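The last page you write

Words by Wanting Shao
2 May 2019

Alvar Strömberg starts every index by reading the book and writing nothing down. He makes tea, sits by the window with the proofs and goes through to the end, the way a buyer might if the buyer had no choice. Only then does he go back to page one and open the software.

The proofs on his desk when I visited were for a history of drainage in the Skaldale valley, published by Horkolum and due out in September. It has long chapters on parish boundaries, pumps and who paid for them. The author wanted an index "with everything in it". The publisher had allowed four pages.

That is the usual shape of the job. Indexes are made last, when the page numbers are fixed and the printer is already booked. If the copy-editing ran late and the maps ran late, the indexer gets what remains of the schedule. Strömberg had 14 days for the Skaldale book, and he called that generous. He has done a cookery book over a weekend, and says he still can't look at the entry for onions.

Most people assume the work is done by computer. The computer helps. It sorts the entries, checks that every cross-reference leads somewhere and turns the whole thing into whatever layout the publisher uses. It can find each page where the word "sluice" is printed. It can't tell that on one of those pages the author is discussing sluices without using the word, or that on another the word turns up in the name of a pub.
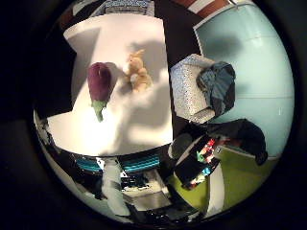 Mawar Ngau disagrees with some of this. She said that for a plain technical manual, where the same part has the same name from start to finish, a list pulled out by machine and tidied by hand is perfectly good, and that indexers do themselves no favours by pretending otherwise. She would sooner see the money go on the books that need it. A biography, she said, is where a bad index does real harm, with a string of bare page numbers after the main name and no hint of which one covers the divorce.

Strings of bare numbers are a sore point in the trade. The old rule is that once an entry has more than a handful of page references it should be broken into subheadings. Each subheading takes a line, though, and lines are what the publisher is short of. Cương is not a name you'd expect to find under C if the author has been calling the man by his surname throughout, so names take time as well.

Cường Lương has strong views on that last matter. He has worked on several books with Vietnamese, Chinese and Swedish names side by side, and keeps a notebook of how each ought to be filed. Some authors have already turned a name round to suit English readers and some haven't. One book he was sent had the same engineer under both halves of his name, with different pages listed for each. He put them together and wrote to the author, who replied that he had thought they were brothers.

Then there is the question of what to leave out. Shaohua Zheng, now at a small press called Brundetska, trained as a librarian and used to test reference books before buying them. She would pick 3 facts from the middle of a book, close it, and try to get back to them by the index alone. If she failed on all of them the book went back. She does the same with her own work now, asking whoever is in the office to choose the facts. 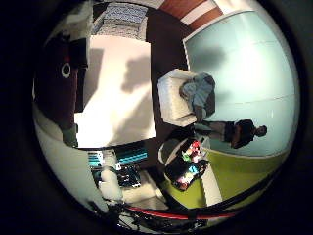 Pay is by the page or by the hour, and which one you accept depends on how well you know the publisher. A page of a gardening book might yield two or three entries. A page of law can yield a dozen, each of them needing care. Zheng told me about a collection of essays on the Tian papers where every footnote held a name somebody would want to look up. The finished index had around 100 entries under the letter S and the editor asked for it to be cut by half. She cut the footnote names first, then put a few back when the essay writers complained.

Few indexers get their names in the book. Strömberg's has appeared now and then, in small type under the last entry, and once in the acknowledgements with a letter missing. Readers do write, mostly to point out something that isn't there. He keeps those letters in a folder and sends the useful ones on in case of a second edition.

By late afternoon he had reached the chapter on the great flood and was deciding whether "eels" needed a "see also". He tried it under fisheries, took it out, and put it back under rents - the tenants had paid in eels until the pumps came.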